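Stoseck opens hire service for small gear assembly

The company Stoseck has started a hire service for workshops which want to try robot assembly before they buy a machine. The service is called Trình and it was shown to visitors on Thursday at the firm's building in Pruldale. It is meant for small makers of clocks, pumps and measuring tools, who often put gears together by hand and in small numbers.

A customer who hires Trình receives an arm with a two-finger gripper, a camera, a box of practice parts and 44 hours of help from a Stoseck technician. The shortest hire is 30 days. After this time the customer can send everything back, continue from month to month, or buy the equipment with part of the hire money taken off the price.

"Many owners asked us the same question, if the robot can handle their own parts and not only ours," said Lempi Pitkänen, who leads the service. "So in the first week we work with our practice gears, and from the second week we work with what the customer has on the shelf."
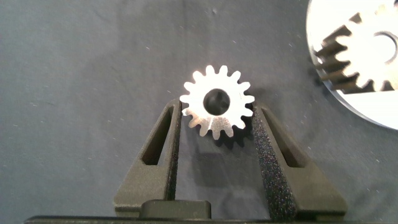 Small metal gears are a difficult part for many grippers. They are hard and smooth, and if the fingers close a little too high or too low, the gear can turn in the grip. Stoseck sells three kinds of finger for this work, and all of them can be changed with one screw. The customer may try each kind during the hire without paying more. Worn grip pads are replaced free in the first month, but later they must be ordered.

The teaching is done by guiding the arm through the task. Cường Lò, who wrote most of the training booklet, said that a worker with no knowledge of programming should be able to teach a simple pick-up on the first day. Putting a gear on a peg takes longer to learn. The booklet advises to begin with gears that lie well apart from each other, and to repeat the task nearly 100 times before the speed is raised.
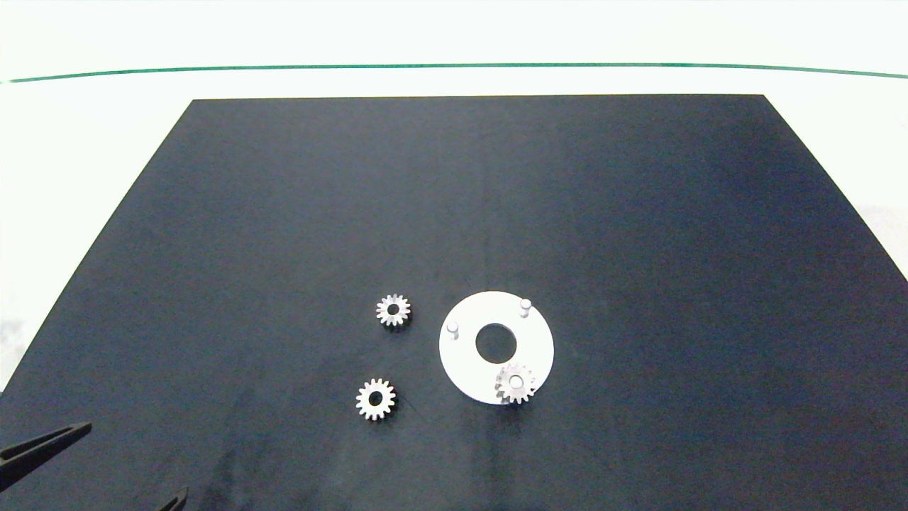 One of the first customers is Prarnlow, a workshop that repairs old weighing machines. Its manager, Gráinne Buckley, has had the equipment since January. She is satisfied with the help, but she would like a clearer booklet. The chapter about lighting is too short in her opinion, and her staff lost two mornings with reflections from polished parts until the technician came and moved their lamps.

She also said that the robot is still slower than her most experienced worker. For her this is not the main point. The workshop has orders of the same kind every few weeks, and she prefers that her people spend these hours on repairs.

Tươi Cao, who answers for customer training at Stoseck, told visitors that a new edition of the booklet is being written and that present customers will get it by post. A longer course for two workers from the same company is also planned, but the price is not yet decided.

Trình can be ordered now. Delivery is included for addresses near Pruldale, and other customers should ask for an offer. Workshops which are not sure about their parts can send a few samples to Stoseck first, and Khải Trương and his team will test them and answer in writing.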